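Refill scheme for household goods extended to 46 shops
By Rocío Vergara
July

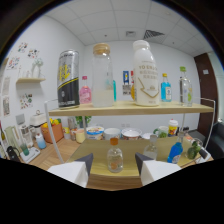 A scheme that allows shoppers to refill their own jars and bottles with everyday goods is to be extended to 46 independent shops, the retail association Brusari has announced. The scheme has been running in 32 shops for the past year.

Participating shops sell rice, pasta, cooking oil, washing-up liquid and shampoo by weight. Customers may bring any clean container with a lid, and its empty weight is taken off at the till.

Grants of up to £2,000 will be available to each new member towards the cost of dispensers and scales. Applications open at the end of the month and will be handled by Fultero, which already supplies the labels used in the scheme.

Brusari said that demand had been strongest for dry foods, which made up 55 per cent of refill sales. Milk and other chilled drinks will remain outside the scheme for the present – a decision that will be looked at again next spring.

Shops wishing to join must name a member of staff responsible for hygiene and keep a written record of cleaning.

Related news
Van Wijk to close town centre bakery
Warkex publishes annual packaging report
Market hall opening hours to change

We use cookies to improve your visit to this site. Accept all | Manage settings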